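How to Oil a Butcher-Block Countertop

Plan on one evening for the work and a night for the oil to soak in.
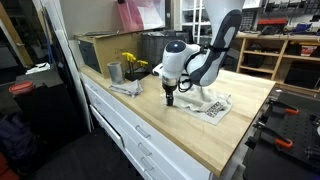

Tiago Neves wrote in to ask whether he could skip the sanding if his counter only looked dull. Yes, if the surface feels smooth all over. Wash it, let it dry, and go straight to the oil. Sanding is for rough patches, stains and knife marks.

What you need

Food-grade mineral oil, one bottle
Sandpaper, 120 and 220 grit
A sanding block
Clean cotton rags
Dish soap and a soft sponge
Board wax (optional)

Any plain mineral oil sold for cutting boards will do. I have used Brellico for the last few coats and a drugstore bottle before that, and could not tell them apart on the wood. Do not use olive oil or vegetable oil. They go rancid and the counter will smell.

Before you start, find out what is on the wood now. Put a few drops of water on the surface in a spot you don't use much. If the water soaks in and leaves a dark mark, the wood is bare or the old oil is used up, and you can go ahead. If it beads, the top may still have enough oil, or it may have a varnish. Rub a little mineral oil on the same spot and leave it for an hour. If the oil is still sitting on top, you have a varnish, and these steps will not work until it has been sanded off.

Step 1. Clear and wash

Take everything off the counter. Wash with warm water and a small amount of dish soap, wipe with a damp cloth, then dry with a towel. Leave the wood alone for at least 4 hours. Near the sink it may need longer.

Step 2. Sand

Start with 120 grit on the rough spots only, always in the direction of the grain. Then go over the whole top with 220. Keep the pressure even and don't dig at a stain, or you will end up with a dip. Deep burns may never come out completely. Vacuum the dust and wipe with a barely damp rag. Let it dry again.

Step 3. Oil

Pour a line of oil down the middle of the counter and spread it with a folded rag. Cover the front edge and the cut ends too. End grain drinks more than the rest, so go back to it a second time. Wait 20 minutes, then look for dry patches and add more there.

Step 4. Wait and wipe

Leave the oil for 12 hours. Overnight is easiest. In the morning, wipe off whatever has not soaked in. If the surface feels sticky or greasy, buff it with a dry rag until it doesn't. New wood usually wants three or four coats, while an older counter may be fine with one.

Step 5. Wax

This is optional. Rub on a thin layer of board wax, leave it for 14 minutes or whatever the can says, and buff. Wax helps most beside the stove and the sink.

How often

I do mine in April and again when the heat comes on in the fall. Kenneth Dow oils his every month and says the area around his faucet has stopped turning gray. Go by the water test. When drops no longer bead, it is time for another coat.

Mineral oil rags can go in the trash. If you use linseed or tung oil instead, lay the rags flat outdoors to dry first, as they can catch fire in a pile.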